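Cable drawer sorted, labels next

From the members' newsletter, 2022-08-31

The shared desk supplies have been a sore point since January, when three people in a row signed out the same adapter and none of them could find it. Safta Rusu and Sebastian Hodoroagă spent two afternoons this month going through the lot. They emptied the long drawer, the tin by the printer and the box marked Forska that had been under the window since the move. The final tally was 242 items, most of them cables.

The method was simple. Each piece was laid out by itself on the marble-patterned top, looked over at both ends, and put in one of the new bins. Anything with a bent plug or split jacket went straight to recycling. USB cables got the most attention, because they are what people ask for most and what goes missing first.
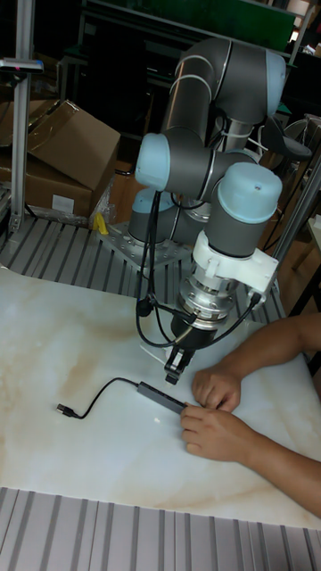

A thin black USB cable and its slim black device on the tabletop.

Small devices with a cable attached are now kept in their own bin, the shallow one on the left. Please don't wind the cable tightly around the body when you return one. A wide loop with a paper tie is enough, and the ties are in the lid. Loose extension leads stay in the tall bin – they were never the problem.

Margareta Bogdan has put the sign-out list on a clipboard inside the cabinet door. Write your name, the bin and the item. The old notebook is full and has been filed with the January papers, so there is no need to keep adding lines in the margins.

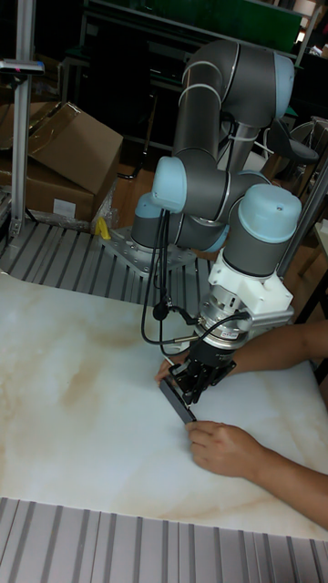

Flat items are the part of the job still open. They had been stacked at the back of the drawer, where the ones underneath got scratched and it was hard to tell one from another. Catinca Ciobanu would like to store them upright, in a rack with narrow slots. A flat black rectangle tilted up on its edge like the one between the gripper's fingers takes up very little of the tabletop, and a label along the top side would be easy to read. She has priced a slotted rack from Tidden and a plainer one from Nureck, and will bring both leaflets to the next meeting. The Tidden one is deeper but may not fit under the middle shelf.

Until then, flat things go in the gray tray, one layer only. If you have a charger or case at home that belongs to the shared stock, drop it off with Despina Pană in room 468. She will check it against the list and put it in the right bin.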